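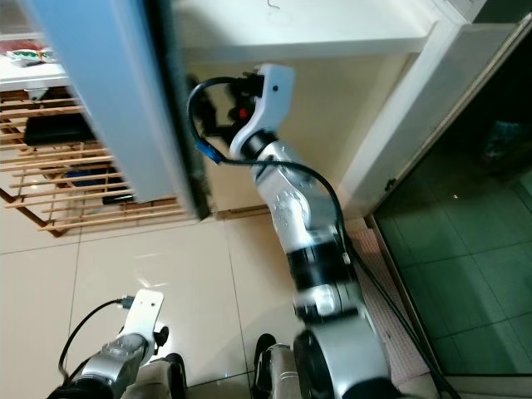 Bring back the borrowed egg

When I was a kid you could knock on pretty much any door on our street and come home with an egg. Or half a cup of sugar, or a ladder, or (once, memorably) a whole ham. You'd return something eventually, maybe a different thing altogether, and that was that.

I moved to Nirley in September and I'd lived here for months before I knocked on a single door. I ran out of eggs in the middle of a cake, with the butter already creamed, and I stood there with my phone out, ready to pay a delivery fee bigger than the price of the eggs. That's silly, right? There are 155 apartments in my building. Somebody had an egg!

So I went next door and met Shuk-fan Siu, who gave me two and asked what kind of cake it was. Lemon. She got a slice. A week later she came over for my big stockpot, and now it lives at her place about as much as it lives at mine.

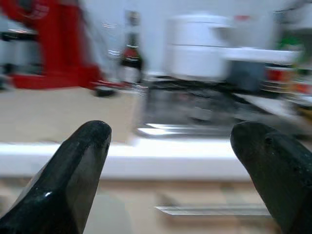 Black gripper fingers, open, with nothing between them.

I know the argument on the other side, because my brother makes it every time I bring this up. Borrowing puts you in debt to people. You have to remember what you owe, you have to chat when you don't feel like chatting, and if you break the ladder you've got a problem. He would much rather buy his own. He owns a carpet cleaner that he has used twice, and it takes up half a closet.

He's got a point about the chatting. Some evenings I really don't want to hear about parking. But I think being a tiny bit in debt to the people around you is good for you, and I'd say it's most of what makes a street feel like a street. You learn names. You find out who has a drill and who has a bad knee and could use a hand with the groceries.
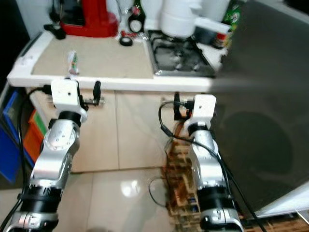

Please don't make it an app

Whenever I say this out loud, someone tells me to try a sharing app. I did try one. It wanted a deposit, a photo of my license and up to 30 minutes of my time setting up a profile, all so I could rent a stranger's waffle iron and then rate them on it. I don't want to rate anyone. I want to knock, feel slightly awkward for a second, and go home with the waffle iron.

So start small. Ask for an egg, even if you could do without it. And if somebody knocks on your door for one, give them two.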